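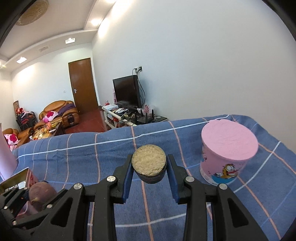

Do students who go on exchange for one semester take longer to finish their degrees than students who stay home? Most of them finish on time, and the ones who don't are usually held up by a single compulsory unit that wasn't offered when they got back.

4.2 Credit, timing and the trouble with October

I'll start with the credit data, as it's the bit people ask me about whenever I give this talk (and the bit I had the most fun untangling!). Of the 70 students in the sample, 58 had all of their overseas units credited in full. I'd gone in expecting a far messier picture. My own exchange, many years ago, ended with a shoebox of unit outlines and a very patient faculty office, so I suppose I was primed to find chaos. The remaining students had at least one unit knocked back or counted only as a general elective, and it was this group I went back and interviewed at length.

What came through in those interviews was timing. At Kanden, the home campus for this study, the approval form asks for a full unit outline with assessment weightings and a reading list. Duggan, one of the two host institutions, publishes its outlines in October, well after the home deadline has gone by. Students were handing in last year's outlines and hoping for the best – and mostly it worked out fine, but when a host department had reshuffled its assessment over the winter, the approval was treated as void and the student had to begin again from the other side of the world. One education student described doing this on a phone in a laundromat. She got her credit in the end, though only after her host semester was over.

Piltano, the other host, does things differently. It keeps a standing list of units which the home faculties have already looked over, and a student choosing from that list doesn't need to send in anything beyond a signed plan. Every student in the credit-problem group who went to Piltano had chosen something off the list. I don't want to make too much of this, as Piltano's list leans heavily towards business and language units, and the nursing and engineering students in my sample hardly had anything to pick from. Still, I'd love to see someone try the same arrangement with a wider spread of subjects.

Then there's the matter of the compulsory unit. Figure 1 belongs with this section; the completion times themselves are set out in the appendix, broken down by faculty. Students who came home to find a core unit running only in the other half of the year lost a full semester, even with perfect credit from overseas. Lorraine Marsden, who coordinated outbound exchange at Kanden while I was collecting data, suggested I check this against the Dumuvby program, where advisers map the whole degree before a student applies. I did, with a small comparison group of 5 students, and none of them were caught out. That's far too few to hang a claim on, so I report it and leave it there.

A word on coding. I read every transcript 3 times, with a decent gap between the second reading and the last, and I changed my mind about quite a few passages. "Delay" was the hardest code to pin down. Some students called a lighter final year a delay, others were thrilled to have the room for a part-time job, and a couple used the word for both in the same conversation. I've kept their own wording in the quotes in 4.3 and used the enrolment record for anything to do with dates.

Figure 1. Small dark container with a crumbly beige-yellow top, between the fingers of a black hand-held gripper.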